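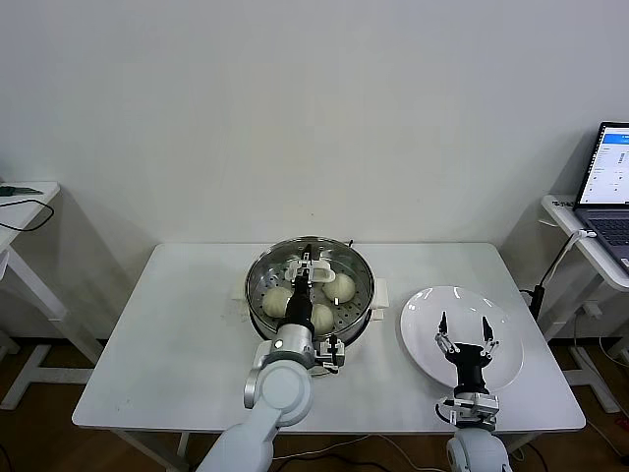 Seren Cadwaladr

Hi all! I'm looking for people to join a home cooking study I'm running out of Astwood this winter, and I'd love to have you if you eat breakfast (or even if you mostly skip it and feel a bit guilty).

I want to know how folks who work odd hours feed themselves. Nurses, bakers, bus drivers, new parents, anyone whose morning starts at some ridiculous time. I drove a night route myself for years and lived on toast, so I'm not judging!

I need 40 people, 18 or older. No cooking skills required.
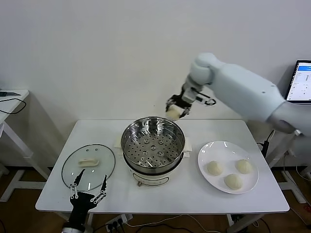 What you'd be doing

You keep a food diary for 2 weeks, then have a chat with me or my colleague Jhosep Montoya over the phone. Write down what you ate, when, and who with. Leftovers count, and so does a bun eaten standing up at the counter.

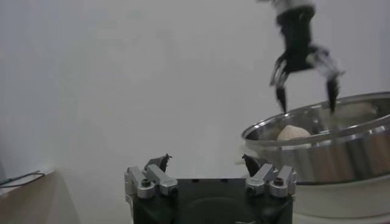
Spelling doesn't matter either, and neither does neatness. One fellow in our December pilot did his whole diary on the backs of receipts and it was my favourite of the lot.

You'll get a $106 grocery card once we've had our chat. To sign up, leave your name and a phone number with Carola Kuhlmann at the front desk by 26 February 2021.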